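开放日上的两只橙色瓶子

2021年1月22日

请柬上写的是“走进下一代柔性工厂”。到了地方才知道,工厂是一间大开间,地上铺着灰色地毯,靠里立着几排蓝色货架,再往外是几张拼起来的桌子。Plesano把这一天叫作开放日。我在这行写了多年稿子,见过的开放日够多,进门先做两件事:看演示区有多大,再看主持人离急停按钮有多近。

这一次演示区很小,一张桌子,桌上铺着绿色垫面。主持人站得不算近,我给他记了一分。

在此之前,来宾先在隔壁听了一场报告。报告很长,幻灯片里有四条曲线,都朝右上方走,纵轴没有单位。公司负责市场的人讲,全球包装与分拣环节缺工严重,双臂加五指手是“绕不过去的答案”。讲到落地时间,他用的词是“很快”。提问环节有人追问“很快”是几个季度,他回答说取决于客户的想象力。我把这句话抄在了本子上,旁边画了一个问号。

Plesano的故事不复杂。公司早年在Plokstead做传送带配件,后来转做控制器,再后来开始讲双臂机器人。Plokstead的老厂还在,继续做配件,也继续养着这边的研发,这一点是一位工程师在茶歇时顺口说的,报告里没有。我觉得这恰恰是整天里最让人放心的一条信息:至少有一门生意是卖得出去的。

演示的题目叫“双手协同操作”。任务对象是两只橙色塑料瓶,就是超市货架上那种带花花绿绿标签的瓶子。为什么选瓶子?官方说法是“日常、多样、贴近真实需求”。我的理解要实际一些:瓶子便宜,掉了不心疼,颜色鲜亮,在绿色背景上好认。做过视觉的人都明白最后这一条值多少钱。换成一只透明瓶,放在反光的不锈钢台面上,再看看抓取成功率,那才算是考试。我问能不能换一只,得到的答复是“今天的流程已经排好”。

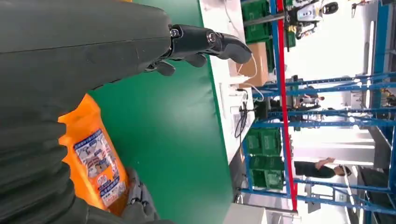 演示中,一只机械手夹住橙色瓶子靠近底部的位置,另一只手的手指伸向绿色台面的边缘。

先说好的一面。五指手做得确实比我前几年看到的紧凑。从前这类手,掌心里塞着电机,手背上鼓着线,像戴了一只过大的手套,指头一弯就能听见齿轮在抱怨。现在的手指细了一圈,关节之间的过渡也利落,远看有几分人手的样子。控制组的人介绍说,单只手在内部台架上连续开合的测试还在做,目前没有可以公布的寿命数字。他肯这样讲,我反倒愿意多听几句。

再说抓取。拿瓶子这件事,人是不想的。你伸手过去,手指自己知道该收多紧,瓶子有点滑,指腹就多压一点。机器要做到同样的事,得先知道瓶子在哪里、朝哪边、有多硬、里面是不是满的。现场的做法是让瓶子先躺好,手再过去。瓶子谁来摆?工作人员摆。每一轮之间,都有人走上前把瓶子放回原来的位置,动作很轻,态度很熟练,台下几乎没有人注意。我注意了,因为我当时无事可做,正等着下一轮。

这不是什么丑闻。任何实验都要复位,复位也未必非得由机器完成。问题出在报告里的那个词,“无人化”。如果一条产线需要有人在每个节拍之间把工件摆正,那么它省下的人恰好又站回了原处,只是换了一件工作服,工资单上多了“技术支持”几个字。

公司发的资料里有一个数字:400次。说的是内部测试中双手协同抓放的总次数。至于其中成功多少次,资料没写。我去问,对方说要分“严格成功”和“宽松成功”。什么叫宽松?瓶子离开台面就算。什么叫严格?瓶子到了该到的地方,姿态也对。我请他给出严格的那个比例,他说整理好以后发给我。截至交稿,邮箱里只有一封感谢莅临的信,附了一份问卷,请我为本次体验打分,满分100。

也有来宾比我乐观。和我坐在一排的一位采购,来自Ivadville的一家食品厂,厂里的末端装箱至今靠手工。她说旺季最难,每年七月招人像抢人,来的人干不满一个月。她并不指望机器像人一样灵巧,只要它肯上夜班。我问她愿意为此付多少钱,她笑了笑,说先看它能不能拿住油瓶。外壁沾了油的瓶子,她补充道。

我后来把这个问题转给了工程师。他想了一会儿,说指尖的材料可以换,力控的参数也可以调,但没有试过。“没有试过”这四个字,我一整天只听见这一次,应当表扬。

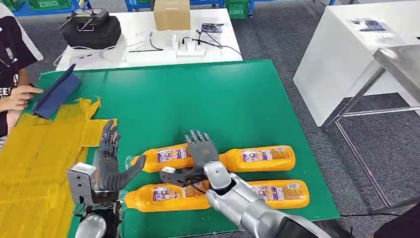 午后的第二场,我挪到了靠前的位置。离近了看,最费功夫的地方其实在手腕。两条手臂要在同一块绿色垫子上干活,彼此让路就成了头等大事。一只手去够瓶子,另一只手得知道自己的小臂有多粗、腕部的支架会不会压到旁边那一只瓶。人做这件事靠的是从小打翻过无数个杯子,机器靠的是规划算法,规划算法则靠有人把每一个外壳尺寸都如实填进去。有经验的集成商会告诉你,线缆往往是没有填进去的那一项。

我向主持人请教,两条手臂究竟是各做各的,还是真的在配合。这两者在视频里看起来差不多,在工程上差得很远。各做各的,等于两台单臂机器共用一张桌子;真正的配合,是一只手扶着、另一只手拧,或者一只手把东西递到另一只手里,中间不落桌。主持人说系统“支持”配合。我又问今天会不会演示递交,他说递交放在下一阶段。“支持”是产品手册里最宽敞的一个动词,什么都住得下。

再问操控方式。这台机器是自己决定怎么动,还是有人在别处带着它动?在这个行业,问这句话有点像在饭桌上问别人的收入,但总要有人问。对方的答复分了三层:有些动作是人带着做出来的,作为学习材料;有些动作由模型自主完成;还有一些,“视情况切换”。那么今天看到的属于哪一层?他说都有。我请他在下一轮开始之前先讲明是哪一种,他同意了,随后那一轮推迟了8分钟,再往后就到了合影时间。

我并不反感由人来带。用人的动作教机器,眼下大概是最说得通的一条路,许多像样的进展都从那里来。我反感的是含糊。观众看见一只手伸向瓶子,心里自动补上“它自己想拿”,这个误会对卖方有利,卖方于是没有动力去澄清。要是每一场演示都在旁边竖一块牌子,写明此刻是遥控、回放还是自主,这个行业的可信度会涨上一截,股价可能会跌上一截。

说到竞争对手,茶歇时人人都在谈Hägglund。那家公司走的是另一条路,不做五指,只做两指夹爪加吸盘,样子朴素得像厨房用具。我去年看过他们的现场,谈不上好看,来宾拍照的兴致也不高,但节拍稳定,换一种包装只需要换一副垫片。Plesano的人提起他们,语气里有一点居高临下,说那是“专用设备”。这话不错。客厅里的电灯开关也是专用设备,按一下就亮。

五指手的拥护者有一个常见的论点:世界是按人手设计的,所以机器也应当有人手。瓶盖、门把、抽屉、喷壶,确实都照着我们的手指长成。可是工厂并不完全是这样。工厂里的货箱、托盘、料架,多数是为叉车和传送带设计的,人手在里面反而常常别扭。把最像人的末端放进最不像家的地方,再用最像家的物件来演示,这中间的逻辑我绕了一天,没有绕通。家用也许是真正的目标,可那又牵出安全认证、售后、价格,每一项都比拿起一只瓶子难。

价格当然也问了。没有报价,只有一个“启动合作包”,内含一套双臂、部署支持以及700小时的远程服务。小时数写得这么慷慨,反倒让我多想了一层。一台足够成熟的设备,通常不需要卖给你这么多小时的帮助。那位采购也看到了这一行,她用指甲在下面划了一道,然后翻到了下一页。

公平起见,我得把另外几件事也写上。现场没有烟雾机,没有倒计时,没有穿银色西装的人。工程师们回答问题时会停下来想,有两次还互相纠正。演示台没有拉很高的围栏,愿意看的人可以看得相当仔细。以我的经验,心虚的公司会让你站得远远的,放很响的音乐。这里只有机器本身的动静和压低的说话声。技术团队显然清楚自己做到了哪一步,只是楼上的幻灯片不太清楚。

所以我给同行和潜在买家的建议很简单。下次去看这样的演示,自己带一件东西,最好是你厂里最讨厌的那件:软袋、油瓶、带提手的桶。请他们当着你的面试,失败了也请他们接着试。问清楚谁在复位,多久复位一次。问清楚此刻是谁在控制。至于曲线,请他们把纵轴补上。

散场前,公司宣布下一次开放日定在七月,届时将展示“完整的装箱流程”。我在登记表上留了名字。那位Ivadville来的采购也留了,在备注一栏里,她写的是“自带油瓶”。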